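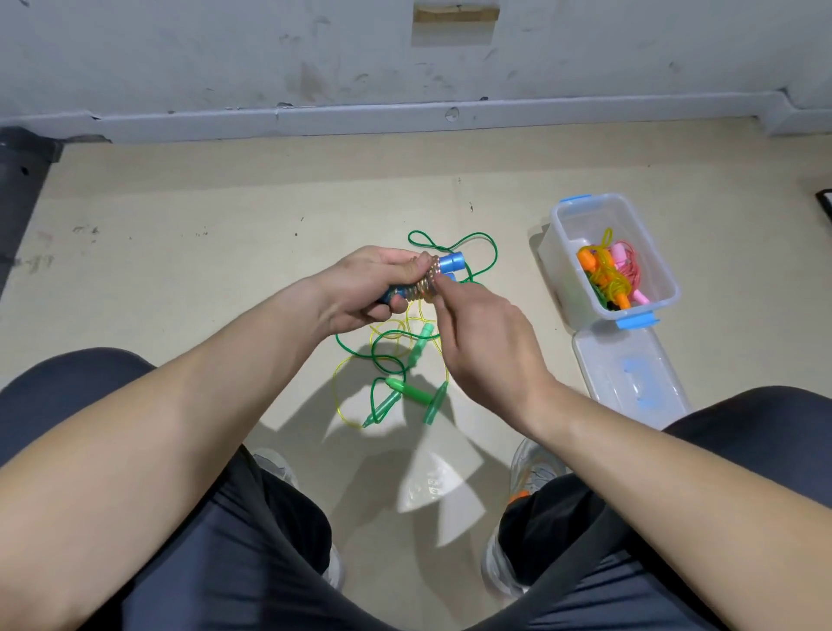 Bernadette Cordier told us she hadn't skipped rope since third grade and lasted 8 jumps on her first night, and would we please save her a spot for the next one. We did! That was in our first August, and she now teaches the beginners.

Brosteden Jump Rope School started in the old gym on Lenihan Street with one class and a very loud speaker. Today we have 101 members, from first graders to grandparents, and we run classes in two gyms (Lenihan Street and the Brondwood annex, which has the better floor).

Natnael Ambaye leads speed and footwork. Inès Vasseur teaches double dutch and writes all our show routines, usually on the bus. Sanaa Bouzid looks after the under-tens, and she can get a whole room of six-year-olds turning in time, which still amazes the rest of us.

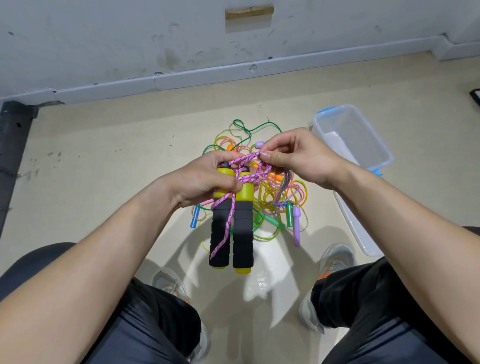
Beginner courses last six weeks and cost $48, with ropes to borrow for as long as you need one. You don't have to be fit to start, and you can sit out any drill you like. Wear sneakers and bring water. Once you have a steady basic bounce, you can move up to tricks or try out for Flidero, our show team, who'd love some more tall people to turn the long ropes.

Come watch a class first if you'd like. The side door is open.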